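Last updated: May

Nornon Doors: data card

Nornon Doors is a set of simulated door-opening episodes for training and testing policies that work from a single RGB view. It was made to answer one question: how much does a policy trained in simulation depend on seeing its own gripper when it reaches for a lever handle? This card covers what is in the release, how it was made, and where it falls short.

## Contents

- 1,000 episodes, each one attempt to open a hinged interior door
- 2 camera placements per episode, one on the wrist and one on the base
- 5 door families, which differ in panel layout, trim and finish
- joint positions, gripper state and door hinge angle at every step
- a success flag, set when the hinge passes the threshold in the episode config

Failed attempts are kept. Filter on the success flag if you only want clean demonstrations, but read the section on limits first.

## How the episodes were made

All episodes were rendered in the Erkevura simulator. A scripted planner drives the arm with full access to the door's state, and the policy never sees that state. At reset we vary the base position, camera tilt, wall color, floor texture, lever shape and hinge friction. Furniture is placed at random near the door – sometimes close enough to block part of the approach.

Camera tilt gets the widest range. In early versions the camera always faced the door nearly square on, and policies learned to find the handle by its place in the view. With the wider range they have to find the handle itself.

## Baselines

We trained the Baek policy on the full set and again with every step removed where the gripper was out of view. Both were tested on 100 held-out doors. The version trained on the full set did better at the first reach and no better at turning the lever. We read this as a sign that views without the arm help with the approach and add little after contact.

## Views without the arm

Steep views of a door are common in the early part of an episode. They are easy to drop by accident, as many loaders treat a view with no arm in it as a bad sample. Ours does not.

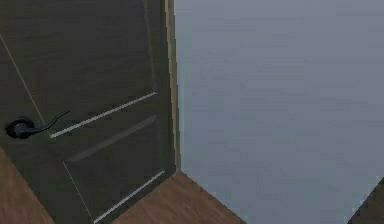

Jenotside wrote after trying the loader that dropping these views had made training faster on their side, and that their policy then swept past the handle whenever the reach began with the arm out of sight. They asked for a per-step visibility flag so that others could run the same test without writing a filter. The flag is now in the step metadata as `arm_visible`.

## Known limits

- Doors only swing on hinges. There are no sliding doors and no round knobs.
- Lighting is soft and even in most episodes. Do not expect good transfer to dim hallways.
- The planner fails more often on stiff hinges, so the successful episodes lean toward easy doors.
- Contact forces come from the simulator and have not been checked against a real lever.

## Use

Split by door family, never by episode. Episodes from one family share meshes, and a random split will give scores that are too high. The split files in the release already do this – please use them when reporting results.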